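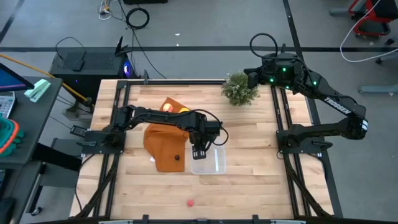 Tumside is a small firm that puts together play food sets for nurseries, childminders and the first years of primary school. We started with one box of fruit and vegetables, and that is still what most people order. Every set is laid out on a table before it goes into the catalogue, usually with a plain cloth beside it. The rust-orange one with the small white tag has been with us a long time and makes a good background for yellow things. Clear containers are used for nearly all our sets, as children like to see what they are getting and staff can tell when a piece has gone missing.

The business was set up by Abelardo Rivadeneira, who had worked in a nursery kitchen and then in a toy wholesaler's. He still chooses most of the pieces. There are now 14 of us, in two rooms above a shop and a store at the back. Packing is done in the store. The larger room upstairs is where sets are tried out and changed, and where visitors are given tea.

We sell three ranges. Veso is the everyday range, with single fruits and vegetables for sorting, shopping games and snack-time talk. Cerkerari has larger pieces for children who are still at the stage of putting things in their mouths. Sepúlveda is the market stall range and comes with cloths and price cards. The full list runs to 229 items, and any of them can be bought singly if you have lost one.
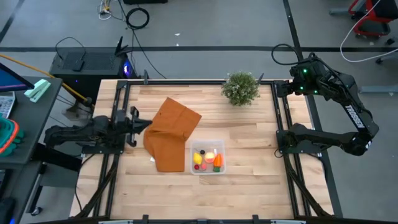
Lemon, peach and carrot shapes in a clear container, with the cloth alongside.

We supply almost 1,000 settings, most of them small. Orders placed before noon are packed the same day. We close for two weeks in August – orders sent in during that time are kept and dealt with in turn when we are back.

Containers and lids can be replaced on their own. Please measure across the top before ordering, as the older size was a little narrower. Cloths are sold hemmed, in three colours.

Schools may ask for a set on approval for 14 days. Return postage is paid by the school.

Page last changed 2013-05-15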